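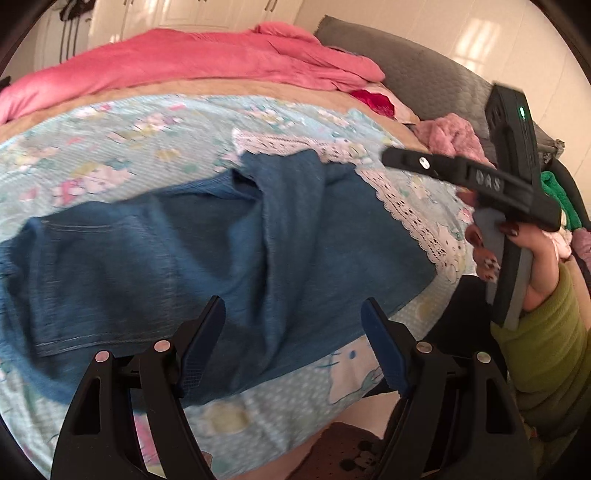

Minutes, household meeting, Dravisside guest house, April. Present: Melahat Güler (chair), Nantana Saithong, Rania Hattar, Nesrin Dursun (notes). Muammer Taşdemir sent word he was at the Tismont store and would read these later. The first item was the back bedroom, which has to be ready before the next guests come. Melahat wants every bed cleared before the laundry run. As it stands the flowered cover with the white crocheted trim has denim bunched up on it, the pink blanket is in a heap, and there is a red piece of fabric lying in front of the gray pillow. Agreed that clothes get folded first, then bedding.

**Folding and sorting**

Nantana asked where denim should go, as the drawers are full. Rania suggested the top shelf of the wardrobe. Agreed, on trial until the next meeting. Straps and cords are to come off the wardrobe doors and go on the hooks in the hall - Nesrin to do this.

Pillows stay on the bed. Towels go back to the bathroom the same day.

**Crocheted trim**

Rania reported that lace-edged covers came back from the Öztürkmen laundry last month with two torn loops. She has mended one. Covers with trim will be washed at home from now on, cold, in a mesh bag. Nantana was not in favor, as it means more ironing, but did not object further.

**Blankets**

Winter blankets go into storage at the end of the month. We have 30 storage bags and 24 blankets, so no more bags need to be bought. Melahat asked that the pink ones be kept out a while longer because the rooms on that side are slow to warm up in the morning.

**Costs**

The laundry bill came to 567, higher than the last one. Nesrin will go through it line by line with Muammer. The quote from Ilero for new pillowcases (up to 41 pieces) was put off until that is done.

**To do**

- Nantana: fold and shelve the denim
- Rania: mend the second loop, buy mesh bags
- Nesrin: hall hooks, laundry bill
- Melahat: label the blanket bags

Next meeting at 4:30 p.m. in the kitchen, date to be set once Muammer is back.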